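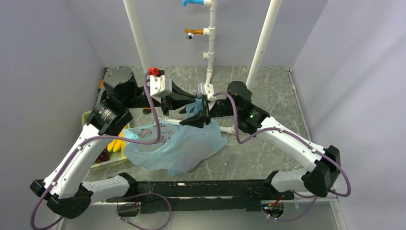
Itik two-arm collection station – Gollton build

For teams recording demos of bags, food, soft stuff. Two arms on a front beam, fixed camera, cables clipped along the links.

Ships with: both arms, grippers, beam, recorder software. Props not included, bring your own bags and fruit.

Episodes up to 60 seconds. 40 is plenty for most bag tasks. Start with 58 good ones, check the playback, then go for 1000.

Spare gripper fingers in stock agian from December. Lead times – ask Murray Treloar at the Cletcombe office.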